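Greifplanung für Anfänger

1. Nacht

Seit November schreibe ich bei Durnine am Planer, und seit November rede ich mit ihm. Laut! Er antwortet im Log, immer mit derselben Zeile: Kein Pfad gefunden, 600 Versuche. Ich habe ihm Kaffee angeboten, ich habe ihm die Kollisionsmargen gelockert, ich habe ihn Clundier getauft, damit ich wenigstens mit Namen schimpfen kann.

Gegen zwei Uhr dann etwas Neues. Knoten 537, und dahinter ein Wort, das ich nie in den Code geschrieben habe: Erdbeere. Kein Objektindex, keine Pose - einfach Erdbeere. Ich hab die Kommentare durchsucht, die Konfiguration, sogar den alten Kram von Van Hecke. Nix.

Also gut, dachte ich, dann planen wir halt zur Erdbeere, mein Lieber, und drückte auf Start.
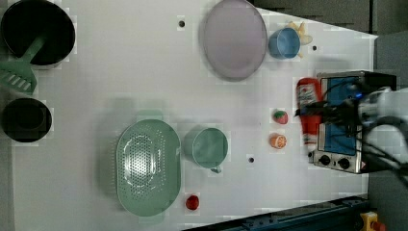
Tisch, Arm, Toaster-Ofen, und die Erdbeere mittendrin:

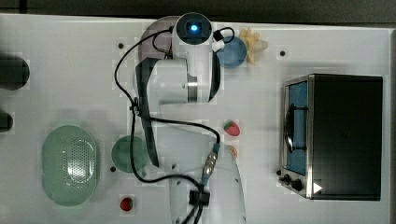
2. Morgen

Im Log standen 206 neue Zeilen. Die letzte lautete: Kaffee jetzt gern. Ich hab den Rechner angelassen und bin runter in die Küche, zwei Tassen holen.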